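**Ticket 3297 – Dropouts on bounced stems, Flalevby live set**

Status: closed
Reporter: Randi Strand (keys, playback)
Assigned: Oğuzhan Dursun
Related: 2469 (click bleed on the same rig, December, closed)

**Report**

Playback for the Flalevby set drops out during "Nostarwood". The oud and horn stems go silent for less than a second, then come back in time. Click and bass keep running. First heard at the Tollonstead rehearsal, then again at home through headphones, so the venue PA is ruled out. Other songs play clean.

Expected: all eight stems continuous from count-in to last chorus.
Got: gaps in stems 5 and 6, always in the second verse.

**Environment**

- Playback laptop, session at 48 kHz, buffer 128
- Eight mono stems, 24-bit WAV
- Stems 5 and 6 delivered by Cho, the rest bounced in-house
- Interface firmware unchanged after 2469

**Log**

1. Raised buffer from 128 to 512. Gaps still present at the same bar. CPU meter peaked at 20 percent. Not a load problem.

2. Swapped the USB cable and moved the interface to the other port. No change.

3. Soloed stem 5. Gap at bar 74, beat 3. Soloed stem 6. Same position. Soloed stem 4 as a control, clean.

4. Opened 5 and 6 in a wave editor outside the session. Audio is intact through bar 74 in both files. The fault is in the session, and the files can stay as they are.

5. Checked sample rates. Stems 5 and 6 are 44.1 kHz. The session had been converting them on import, which explains why pitch and timing were right.

6. Deleted the converted copies and reimported from the originals. Gap gone on stem 6, still there on stem 5.

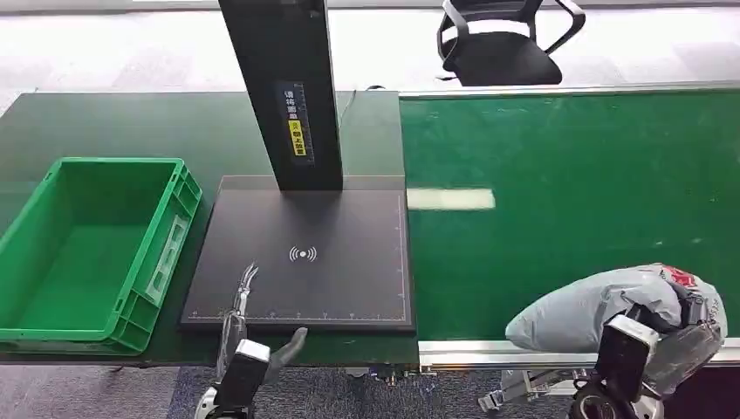

7. Looked at automation on stem 5. There is a mute written at bar 74, beat 3, and an unmute on the next beat. It was left over from the old arrangement, where the oud stopped for the drum fill. Removed both points.

8. Played the song start to finish three times at buffer 128. No gaps.

**Cause**

Two faults at the same bar. The converted copy of stem 6 was damaged, and stem 5 had a stale mute. Why the copy went bad at that exact spot is unknown – possibly the converter was interrupted when the session was saved over.

**Follow-up**

- Cho to deliver at 48 kHz from now on. Randi has written to them.
- Clear automation when a song is rearranged. Added to the session template notes.
- Old converted copies kept in the archive folder in case it comes back.

**Comment, Randi Strand, Sun 6 February**

Ran the full set on the stage laptop, all stems fine. The horn stem is a little quiet in the last chorus but that is a mix question, will open a separate ticket. OK to close.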